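Kilness Open Day: Frequently Asked Questions

Updated 17 December 2022

The Kilness workshop in Stirkbridge opens its doors twice a year so people can see the laundry-folding robots at work. These are the questions we get most often by phone and email. If yours is missing, write to the visitor desk using the form on the Contact page.

BEFORE YOU COME

When is the next open day?

The next one is in April. The exact date goes on the Visits page once the workshop schedule is set. Winter bookings are closed.

Do I need to book?

Yes. Entry is free, but each group is limited to 22 people. You can reserve up to 4 places on one booking. If you need more than that, use the school and group form instead.

How long does a visit take?

The demonstration itself runs 20 minutes. Most people stay longer to ask questions and look at the display in the front hall. You may leave whenever you like, but please don't join a demonstration after it has started. The door to the work area stays closed while the robot is running.

Can children come?

Children are welcome with an adult. There is a step in front of the viewing rail for anyone who can't see over it. Strollers have to stay in the front hall.

Is the building accessible?

The front hall, the work area and one restroom are on the ground floor with no steps. The upstairs offices are not part of the visit. Chairs are available at the rail if you ask when you check in.

THE DEMONSTRATION

What will I see?

A robot arm handling household laundry on a covered table. Depending on the group, it will be folding, stacking, or moving items in and out of a basket. A screen above the rail shows the view from the small camera on the wrist, so you can follow the close work even from the back row.

What does it fold?

Flat items, mostly: towels, cloths and pillowcases. The operator picks from a mixed pile, so two groups on the same day may see different things. Shirts are not part of the public demonstration. Fitted sheets aren't either, and we are asked about those at every session.

Why is cloth hard for a robot?

A cup keeps its shape when you pick it up. Cloth doesn't. Each time the arm touches it, the shape changes, and the robot has to look again before it makes the next move. Layers are a problem too. From the side, a folded piece shows several edges close together, and the gripper may need to take hold of one, two or all of them. A seam or a hem is useful because it gives the software a line to follow.

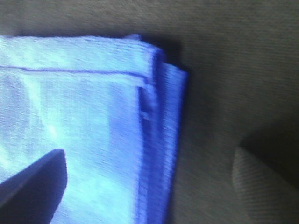

Does it ever get it wrong?

Often enough that you will probably see it. Usual mistakes are picking up two layers in place of one, or letting go too early. When that happens the operator lets the robot try again, and steps in only if it gets stuck. We don't edit the demonstration or swap in a recording.

Is anyone controlling it?

It depends on the session. In the first half an operator guides the arm by hand controls. In the second half the arm runs on its own software, with the operator standing at the stop button. The host will tell you which one you are watching.

How much practice has it had?

The current software, which we call Plandesley, was trained on 600 recorded folding runs made in this workshop. More are added each month.

What is the table covered with?

Fabric, pulled over the top. A bare tabletop lets cloth slide when the gripper pushes on it, and it also reflects the ceiling lights into the camera. The cover does pick up lint, so it gets brushed between groups.

Is the basket made specially for the robot?

No. It is a light gray plastic laundry basket with an oval cutout in the long side for a handle and rows of small round holes below it. We wanted something people have at home.

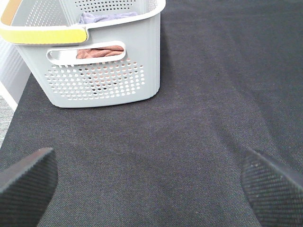 Reaching into a basket is a separate task from folding. The arm has to clear the rim, find a piece of cloth it can grip, and lift it out without dragging the rest along. Groups that want to see this should ask at the start, as it takes a few minutes to set up.

Can I touch the robot?

Not while it is powered. After the last session there is a spare gripper on the front hall table that you can open and close by hand.

Can I bring something for it to fold?

Sorry, no. We only use items that have been washed and checked here.

May I take pictures?

Yes, without flash. Flash upsets the wrist camera. Tripods aren't allowed at the rail.

GETTING HERE

Where do I park?

Use the Aydoğan building lot across the street. Visitor spaces are marked in green. Do not park in the loading bay, even for a short stop.

Is there food?

There is a vending machine and a water fountain in the front hall. No food or drinks in the work area.

What if I have to cancel?

Use the link in your confirmation email. Canceled places go to the waiting list the same day.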